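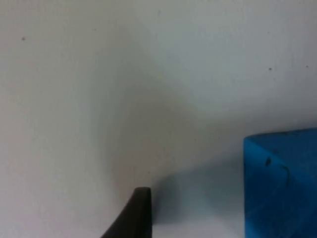
If your arm has started missing its grasps a little to one side, every time, on parts it used to pick up without trouble, I'd like to save you the two evenings I lost to it. The fault I'm going to walk you through is a wrist camera that has shifted in its bracket, and it is a sneaky one, as the software keeps running happily and never throws an error. The arm goes where it thinks the block is, closes, and comes away with nothing, or else it comes down on the top edge and shoves. You'll want to get used to looking at the wrist view before you look at anything else. With a bright blue block at the right and the dark tip of a finger coming up at the bottom, there is a strip of pale surface between the two, and that strip is what we are going to be working with for most of this page.

A word on my setup, so you can tell how much of this applies to you. I run a small tabletop arm with a two-finger gripper and a camera at the wrist. The program that finds the parts and sends the arm to them is called Grakimlow, and the spacing between camera and gripper lives in its hand-eye file. If you use something else, the menus will differ but the steps carry over pretty well. My friend Ermelinda Mendes followed them on a completely different arm in July and only had to skip one.

What you need

A hex key that fits your camera bracket
A pencil or a fine marker
One block with straight edges, in a color that stands out from your work surface
A sheet of stiff paper
A copy of your hand-eye file, saved somewhere safe before you touch anything
A cup of tea, because you'll be waiting on the calibration run

Step 1. Stop the arm properly

Please don't do this on a paused program. A paused arm is still powered and still has a target in its head, and it can carry on the moment somebody leans on the keyboard. Mine did that once, with my knuckles between the fingers and the table, and although the gripper isn't strong I said several things I wouldn't write here. Press the emergency stop, wait for the joints to lock, and then open the gripper by hand if yours allows it. If you have an arm that sags when the power goes, hold it up with one hand as you press the button.

Step 2. Find out whether the error is steady

Before you blame the camera, look back through your log. You want to know if the misses are scattered all over the place or if they all lean the same way. I had 349 attempted picks in my log and 155 of them had failed, which was dreadful, but the useful part was that the failed ones nearly all landed short on the same side. Scattered misses point to something else, usually a loose joint or poor lighting, and you can stop reading here and go check those first. Misses that lean one way mean an offset is wrong somewhere.

Step 3. Compare old and new wrist views

Jog the arm to your home pose and save a wrist image. Then dig out one taken at the same pose back when everything worked. (If you've never saved one, save one the day you finish this, and every month after. I know, I know. I hadn't either, and I had to beg one from Teun Smits, who had kept a few from the afternoon he helped me set up.)

Look only at the fingertips. The gripper is fixed to the wrist and so is the camera, so with the gripper opened to the same width the tips should sit in exactly the same place in both images, whatever is on the table. Mine had moved 17 pixels sideways. It doesn't sound like much, and at a glance I'd never have noticed, but it was plenty to put a finger down on top of a block instead of beside it.

Don't be fooled by shadows while you're at this. A fingertip close to a pale surface can sit next to a soft gray patch, and if you are tired it is very easy to measure from the edge of the shadow and get a number that makes no sense. Turn up the room lights or tip your lamp until you can see the hard edge of the finger. And while you're there, wipe the lens and the table. Small dark specks won't bother a color-based finder much, but they bothered me, as I kept mistaking one of them for my pencil mark.

Step 4. Check the bracket

With the arm stopped, take hold of the camera gently and try to rock it. Any movement at all is too much. On mine one of the 2 bracket screws had backed out far enough to turn with my fingers. Vibration will do that, and so will a cable that is a bit too short and tugs each time the wrist rolls over. Follow the cable all the way down the forearm with the wrist turned to both ends of its travel, and if it goes tight anywhere, give it more slack before you tighten the screws, or you'll be back here in a month.

Snug the screws down evenly, a little on each in turn. Once they're tight, draw a pencil line across the bracket and the wrist plate so you can see later whether anything has crept.

Step 5. Run the calibration again

It is tempting to leave the old file in place and nudge the numbers by hand until the picks look right. I tried it. It worked in the middle of the table and was hopeless at the edges, because the camera had tilted as well as slid. Run the full routine from the start and let it write a new file. In Grakimlow, close the program completely and open it again afterward, as it holds on to the old values until you do.

Step 6. Test slowly, on paper first

Lay the stiff paper where the block would go, draw a cross on it, and send the gripper to hover over the cross. Keep the speed low and one hand near the stop. When it hovers true, swap in the block and try a pick at the same slow speed, watching the wrist view the whole way down. You're looking for clear surface between the finger and the side of the block, right up until the gripper closes. If that gap shrinks to nothing while the arm is still coming down, stop it there. A finger that lands on top of a block can bend a fingertip or strip a gear, and Brayan Cusi has the replacement bill to prove it.

Repeat with the block near each corner of your work area, and turned at a few different angles, before you bring the speed back up.

If it still misses

Check that the program is reading the new file and hasn't gone looking in an old folder. Check that the fingertips themselves haven't worked loose. If both are fine and the misses are worse on one side of the table, the arm's own zero position may be off, and that needs the base calibration from your arm's manual before you repeat step 5.

Mercedes Huamán wrote in after I first put this page up to say that her bracket screws kept loosening even with a slack cable, and that a drop of removable threadlocker settled it. I've since done the same on mine. Use the removable kind, and keep it off any plastic parts.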